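Handheld grippers vs. teleop for table clearing
Page 1 of 1

saleck_bench
Posted August 2021
We're teaching an arm to clear trash off a table. So far I have 745 demos by remote control, and thin plastic is where it falls over. Bottles are fine. Bags get pushed around or picked up by one corner and dropped. Is it worth switching to handheld grippers, or do I just need more teleop?

Flosness
Switch. With a leader arm you can't feel the bag, so you squeeze too hard and wait too long, and the policy copies the waiting. I threw out most of my teleop set in November and never missed it.

v_kratochvil
Disagree. Handheld data is fast to collect, but your wrist will do things the arm can't. I had 1,951 handheld demos and lost 922 of them at the reachability check. Teleop is slow but every episode is one the robot can repeat.

Flosness
That's a filtering problem. Keep your elbows low and don't twist past what joint six allows. Mine lose far fewer than that.

kofler2
Both work. What matters more for bags is how you grab them. Pinch the middle of the bag, lift straight up, and let it hang for a second before you move to the bin. Also use both hands from the start – left on the bottle, right on the soft stuff.
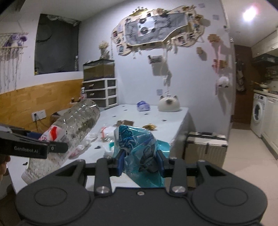
Don't tidy up between episodes either. Leave the crumbs and scraps where they fall and change the bag every few runs. Around 60 takes with one bag taught mine that one bag and nothing else.

v_kratochvil
Agree on changing bags. Still wouldn't go two-handed until one hand works.

saleck_bench
Thanks. I only have one arm on the bench, so one hand it is. I'll record a small handheld set with the middle pinch and run the reachability check before I train on it.

Flosness
Post the drop rate when you have it.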